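How many demos before you stop blaming the demos?

kausar_l
Started this in August thinking 200 teleop episodes would do it.
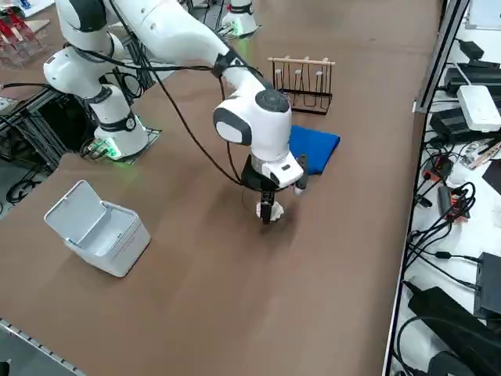 We're at 2,000 now and the policy still treats every grasp as a philosophical question. It goes down, hovers, thinks, goes back up. Training loss is gorgeous, of course. Do I keep collecting or go get a hobby?

hboyer
How many people drove the arm?

kausar_l
Three. Shabnam is smooth, I'm okay, and Shahzad drives like he's parking a van.

hboyer
There's your hover. Shahzad pauses before closing, the model learns the pause, and from then on it has no reason to leave. Trim the idle steps and retrain before you record anything else.

nikska
Disagree. Trim too hard and it grabs at air. We did that at Lemmont and spent a week watching it pinch nothing with great confidence. I'd take 200 clean episodes from one driver over the whole pile.

hboyer
One driver gets you one driver's habits. Fine until the object moves 10 cm.

nikska
So move the object. You're allowed to touch the table between episodes.

s_dhanial
Do you vary the start pose? Ours always began from home and it fell apart anywhere else.

kausar_l
Define vary. We have 15 start poses. I just checked the logs and 10 of them are basically the same one – thanks, Shahzad.

shahzad_m
I can read this forum, you know. And the pause is me lining up the fingers. Some of us like to pick the thing up.

hboyer
Keep his successes, cut the pauses, report back.

kausar_l
Retraining tonight. Shabnam gets the controller until further notice.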